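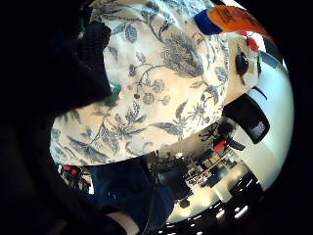
White fabric with a blue-gray leaf print, dark ribbed knit next to it

Do laundry stripper soaks do anything, or is the brown water just dye?

Posted by threadbare_in_Stundville

I keep seeing videos where people soak "clean" clothes in a tub of hot water with borax, washing soda and detergent, and after 4 hours the water looks like gravy. Then they tell you this is all the filth your washer left behind. I'm not convinced. I tried it in October with a load of mixed cottons and got gray water, sure, but the shirts felt the same to me and one black cardigan came out looking tired. My sister-in-law swears by it and now wants me to buy the Starell soaking powder, a tub of it, for a price I won't repeat. Is there a real test for this? Our water in Stundville is hard, if that matters. I have a top loader, a Geraghty, 11 years old, no problems with it.

Éabha Lynch

You're right to be suspicious of the water color. Hot water plus a strong alkaline mix will pull loose dye out of almost anything, and it does that to brand new clothes too. If you mix colors in one tub you get brown or gray every time, same as mixing paint. It proves very little.

There is something to it with hard water, though. Minerals and leftover detergent do build up in towels and sheets, and you can feel it. They get stiff and stop soaking up water. A soak can help with that. I would want to see a difference in the towel before I gave the tub any credit.

A test you can do for free: take one white towel you've been using for a year, cut it in half, soak one half, then wash and dry both halves together. Drip water on each and see which one takes it in faster. Do the same with a new white towel if you can spare one. Leave anything dark or printed out of it, and keep wool and silk well away from washing soda.

As for the powder, read the ingredients before paying. If it's mostly washing soda you can get that in the grocery store.

sevwood_stan

waste of time. use less soap and run a second rinse. I live out in Sevwood on a well and that fixed my towels in 2 washes

user3588

I do it to my bath towels and they do come out softer, so I don't think it's all nonsense. But I also switched detergents that same month and quit using fabric softener, so who knows which one did it. I wouldn't do shirts. The elastic in my gym stuff got wavy after a hot soak and never went back.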